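# 로봇 팔은 어떻게 부엌일을 배울까요?

플리트우드 초등학교 로봇 동아리에서는 올해 로봇 팔에게 부엌일을 가르치고 있습니다. 팔의 이름은 '이넨'입니다. 아이들이 투표로 정했습니다.
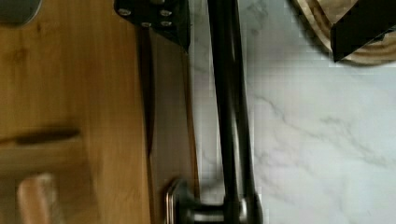
이넨이 맡은 일은 두 가지입니다. 하나는 도마 위에 있는 물건을 집어 조리대로 옮기는 일이고, 다른 하나는 조리대에 있는 물건을 제자리에 돌려놓는 일입니다. 사람에게는 아주 쉬운 일입니다. 하지만 로봇 팔에게는 배울 것이 많습니다. 이 글에서는 로봇 팔이 어떻게 움직이고, 어떻게 보고, 어떻게 배우는지 차례로 알아봅니다.

## 로봇 팔에도 관절이 있어요

팔을 한번 쭉 뻗어 보세요. 그리고 천천히 굽혀 보세요. 어깨, 팔꿈치, 손목이 차례로 움직입니다. 이렇게 뼈와 뼈가 만나서 구부러지는 곳을 관절이라고 합니다.

로봇 팔에도 관절이 있습니다. 이넨의 관절은 6개입니다. 관절마다 모터가 하나씩 들어 있습니다. 모터는 전기를 받아서 빙글빙글 도는 장치입니다. 선풍기나 장난감 자동차에도 모터가 들어 있습니다. 다만 선풍기 모터는 계속 돌기만 하면 되지만, 로봇 팔의 모터는 정해진 각도에서 딱 멈출 줄 알아야 합니다.

관절이 많으면 팔이 여러 방향으로 움직일 수 있습니다. 그 대신 조종하기는 어려워집니다. 어깨 관절이 조금만 틀어져도 팔 끝은 많이 움직입니다. 긴 막대기를 손에 들고 손목을 살짝 돌려 보면 알 수 있습니다. 손목은 조금 움직였는데 막대기 끝은 멀리 갑니다.

## 집게는 로봇의 손이에요

로봇 팔의 끝에는 집게가 달려 있습니다. 집게를 영어로는 '그리퍼'라고 부릅니다. 사람 손에는 손가락이 다섯 개나 있지만, 이넨의 집게에는 손가락이 2개뿐입니다. 손가락 두 개가 서로 가까워지면 물건을 잡고, 멀어지면 물건을 놓습니다.

집게로 물건을 잡을 때는 힘을 잘 맞추어야 합니다. 너무 세게 쥐면 물건이 찌그러집니다. 너무 약하게 쥐면 미끄러져 떨어집니다. 동아리 아이들은 처음에 스펀지로 연습했습니다. 스펀지는 세게 쥐어도 다시 부풀어 오르기 때문입니다. 그다음에는 종이컵으로 연습했습니다. 종이컵은 훨씬 어려웠습니다. 4학년 아란카 팔피는 종이컵을 여러 개 찌그러뜨린 다음에야 알맞은 힘을 찾았습니다.

"컵 가운데보다 바닥 쪽을 잡으면 잘 안 찌그러져요. 바닥 쪽이 더 단단해요."

아란카가 찾은 방법은 지금 동아리 공책 첫 장에 적혀 있습니다.

## 손목에 있는 눈

사람의 눈은 얼굴에 있습니다. 이넨의 눈은 손목에 있습니다. 손목에 붙은 작은 카메라가 눈의 역할을 합니다.

왜 손목에 붙였을까요? 집게가 움직이면 카메라도 같이 움직입니다. 그래서 집게가 물건에 다가갈수록 물건이 더 크게 보입니다. 손가락과 물건 사이가 얼마나 남았는지도 살피기 좋습니다.

나쁜 점도 있습니다. 팔이 빨리 움직이면 사진이 흐려집니다. 달리는 버스 안에서 창밖의 가까운 나무를 찍으면 나무가 번져 보이는 것과 같습니다. 또 카메라가 물건에 아주 가까이 가면 물건의 일부만 보입니다. 코앞에 책을 갖다 대면 글자 몇 개만 보이지요? 그때는 책 전체가 어떻게 생겼는지 알 수 없습니다.

그래서 어떤 로봇은 카메라를 하나 더 씁니다. 하나는 손목에 붙이고, 다른 하나는 멀리 떨어진 곳에 세워 둡니다. 멀리 있는 카메라는 책상 전체를 봅니다. 플리트우드 동아리는 다음 학기에 두 번째 카메라를 달 계획입니다.

## 로봇은 어떻게 배울까요?

로봇에게 일을 시키는 방법은 여러 가지입니다. 가장 오래된 방법은 움직임을 하나하나 적어 주는 것입니다. "첫 번째 관절을 왼쪽으로 돌려라. 두 번째 관절을 굽혀라. 집게를 닫아라." 이렇게 순서대로 적은 명령을 프로그램이라고 합니다. 이 방법은 물건이 늘 같은 자리에 있을 때 좋습니다. 그런데 물건이 옆으로 조금만 옮겨져도 로봇은 빈 곳을 집습니다.

동아리에서 쓰는 방법은 다릅니다. 아이들이 먼저 시범을 보입니다. 조종 장치를 잡고 이넨을 직접 움직여서 물건을 집고, 옮기고, 내려놓습니다. 그동안 컴퓨터는 카메라로 찍은 사진과 관절의 각도를 함께 저장합니다. 이렇게 모은 기록을 데이터라고 합니다.

컴퓨터는 데이터를 보면서 규칙을 찾습니다. '이런 모습이 보일 때는 팔이 이쪽으로 움직였구나' 하고 짝을 맞추는 것입니다. 동생이 형이 신발 끈 묶는 것을 보고 따라 하는 것과 비슷합니다. 이 방법을 '모방 학습'이라고 합니다. 모방은 따라 한다는 뜻입니다.

시범은 많을수록 좋습니다. 물건 자리를 조금씩 바꾸어 가며 보여 주면 더 좋습니다. 플리트우드 동아리가 지금까지 모은 시범은 모두 3161번입니다. 아이들이 번갈아 가며 했고, 한 번 할 때마다 기록표에 이름을 썼습니다.

## 잘못한 시범은 어떻게 할까요?

시범을 보이다가 물건을 떨어뜨릴 때도 있습니다. 팔이 도마에 부딪힐 때도 있습니다. 이런 기록을 그대로 두면 로봇이 실수까지 따라 배울 수 있습니다.

5학년 어틸러 포도르와 이렌 벌로그는 기록을 다시 보고 표시하는 일을 맡았습니다. 잘된 시범에는 동그라미를 치고, 잘못된 시범에는 세모를 칩니다. 세모를 친 기록도 지우지는 않습니다. 나중에 어디서 실수가 자주 나오는지 알아볼 때 씁니다. 두 사람이 살펴보니 물건을 집을 때보다 내려놓을 때 실수가 더 많았습니다. 집게를 너무 높은 곳에서 열었던 것입니다.

## 부엌에서 지키는 약속

로봇 팔은 힘이 세고, 앞에 사람이 있어도 스스로 피하지 못할 때가 있습니다. 동아리를 가르치는 머리언 유하스 선생님은 첫 시간에 이런 약속을 정했습니다.

- 팔이 움직일 때는 노란 선 안으로 손을 넣지 않습니다.
- 물건 자리를 바꾸기 전에 "멈춤!"이라고 말하고 팔이 멈췄는지 봅니다.
- 빨간 정지 단추 옆에는 항상 한 사람이 서 있습니다.
- 긴 머리는 묶고, 늘어지는 소매는 걷습니다.
- 나사가 풀린 것을 보면 바로 선생님께 말합니다.

## 집에서 해 보는 로봇 놀이

로봇이 없어도 로봇처럼 생각해 볼 수 있습니다. 친구나 가족과 둘이서 해 보세요.

준비물은 지우개, 작은 접시, 눈가리개입니다.

1. 한 사람은 로봇이 되어 눈을 가립니다. 손가락은 엄지와 검지만 씁니다.
2. 다른 사람은 책상 위에 지우개와 접시를 놓습니다.
3. 로봇에게 "오른쪽으로", "아래로", "집어", "놓아" 같은 짧은 말로만 명령합니다.
4. 지우개를 접시에 담으면 역할을 바꿉니다.

해 보면 "조금 오른쪽으로"라는 말이 어렵다는 것을 알게 됩니다. 조금이 얼마만큼인지는 사람마다 다릅니다. 그래서 로봇에게 명령할 때는 숫자를 씁니다. "오른쪽으로 손가락 한 마디만큼"이라고 바꾸어 말해 보고, 무엇이 달라지는지 적어 보세요.

## 낱말 풀이

**관절**: 팔이나 다리에서 구부러지는 곳.

**모터**: 전기를 받아서 도는 장치.

**그리퍼**: 로봇이 물건을 잡을 때 쓰는 집게.

**데이터**: 나중에 쓰려고 모아 둔 기록.

**모방 학습**: 시범을 보고 따라 하면서 배우는 방법.

이넨의 다음 연습은 5월에 시작합니다. 이번에는 숟가락을 집어 봅니다. 숟가락은 얇고 납작해서 책상에 붙어 있으면 집게가 밑으로 들어가기 어렵습니다. 6학년 게저 토트는 손잡이 끝을 먼저 눌러서 반대쪽을 들어 올리자고 했고, 아란카는 숟가락을 접시 가장자리에 걸쳐 놓고 시작하자고 했습니다. 동아리에서는 두 방법을 모두 시험해 볼 예정입니다.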